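News & Media > Press Releases > Retail

Home | Products | Stores | Trade | News | Contact

TENDALE OPENS SECOND EKBRIDGE STORE, ADDS BOARD REPAIR COUNTER

EKBRIDGE, August - Tendale, the kitchen goods maker, opens its new store on the old Sasaki furniture site this month. Doors at 9 a.m. Coffee until it runs out.

The shop takes over 1,879 square feet on the ground floor. Cutting boards, rolling pins, spoons, salt boxes, the full Tendale range plus a small shelf of seconds at reduced prices. Knives are not stocked yet, expected later in the fall.

"We outgrew the first place a while ago," said Ruan Pretorius, founder of Tendale. "People were lining up in the doorway to get a board sanded. That's no way to treat anybody with a heavy board under thier arm."

Sanding and oiling now gets its own counter at the back. Bring in any wood board, any maker, any age. Most jobs done in 2 days. Cracked boards looked at case by case, and staff will say so if it isn't worth the money. Prices are posted at the counter.

Also new for the opening: large boards for pastry and bread, made to order. Maple, oak or walnut. Almost 400 were ordered through the first store last year, mostly by home bakers, a few by restaurants. Customers pick the wood, the size and wether they want a juice groove. Lead time is three weeks, longer before the holidays.

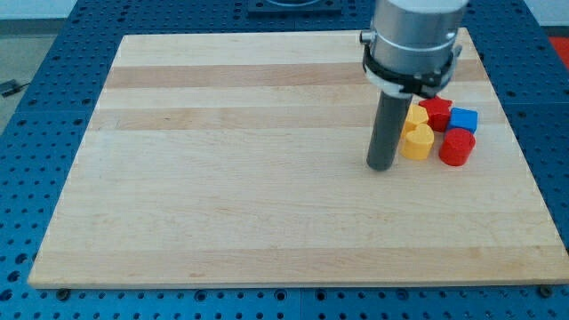

WHAT TO EXPECT ON OPENING DAY

First 900 visitors get a tin of board oil, one per household. Free sanding for boards up to 18 inches until noon, then regular price. Akosua Baidoo, store manager, will give a short talk on board care at 11 a.m. and again at 2 p.m. No sign-up. Seating is limited, standing is fine.

"Bring the ugly ones," Baidoo said. "Burn rings, beet stains, all of it. We like those."

Parking behind the building, enter from the side street. Step-free access at the front door.

Online orders can be picked up at either store from opening day. Gift cards work at both. Orders placed through Neltix, Tendale's delivery partner, ship as usual with no change in rates.

Press contact: Akosua Baidoo, Tendale, Ekbridge. Samples and interviews on request, mornings best.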